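Visit to the Plirnham Assessment Center

In February a group of us from the Wandside schools went to look at how Plirnham runs its reading and number checks. Our own district is thinking about grouping pupils by skill for part of the day, and Plirnham has done this for two years. Five teachers went, along with two parents from the advisory group.

The center is in the old Etungate school building, a short walk from the bus station. We signed in at the front office and were met by Nabila Pangaribuan, who took us up to the marking room first. All papers from the area's primary schools come here after each round. In the last round there were 2,141 papers. Each one is marked by a teacher from a different school, and one in ten is marked again by someone else.

The reading check is short. A child reads a passage aloud to an adult and then answers four spoken questions. The written part is a picture prompt and a few lines of writing, with no minimum length. The number check has 10 problems and a time limit, and the limit changes with age. We asked why there was a limit at all. Ms. Pangaribuan said that the first version had none and that some sessions ran through lunch. She also said the limit is the part that parents complain about most.

After that we sat in on a grouping lesson at the primary school next door. For one hour each morning the children leave their usual class and go to a reading group. The groups are set by the results of the check and not by age, so a group can have children from three different grades in it. The one we watched was working on short vowel words with letter cards. The teacher, Aurel Mocanu, kept the pace fast and called on every child by name. Two older boys in the group seemed less happy to be there than the rest. He told us later that this is common in the first weeks and that he gives the older ones harder books to take home.

Children are checked again every eight weeks and can move up or down. In practice very few move down – the school has to call the family first, and teachers would sooner give extra help. Moving up happens a lot in the first half of the year and slows after that.

We had lunch in the staff room and talked about cost. The printed materials come from a small publisher, Nedeljković, and the center buys sets for 600 children at a time. The larger cost is teacher time. Schools are paid for substitutes on marking days, but not for the planning hour that the groups need each week. Živko Nikolaidis, from our side, worked out that we would need four more aides to run it the same way.

In the afternoon we saw the storage area and the small room where children with hearing or sight needs take the check. Large print papers are ready for every round. There is no version yet in any language except English, and several of us thought that was a gap, as many of our younger pupils speak something else at home.

Our notes go to the district in April 2025. Copies of the sample papers are in the school office for anyone who wants to read them.

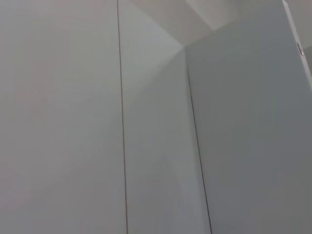

Ljubica Dimitrov wrote in to ask what happens to a child who is sick on the day of the check, and whether eight weeks in the wrong group would be the result. Her son missed two checks in a row at his last school and was put with the beginners, although he was already reading chapter books at home.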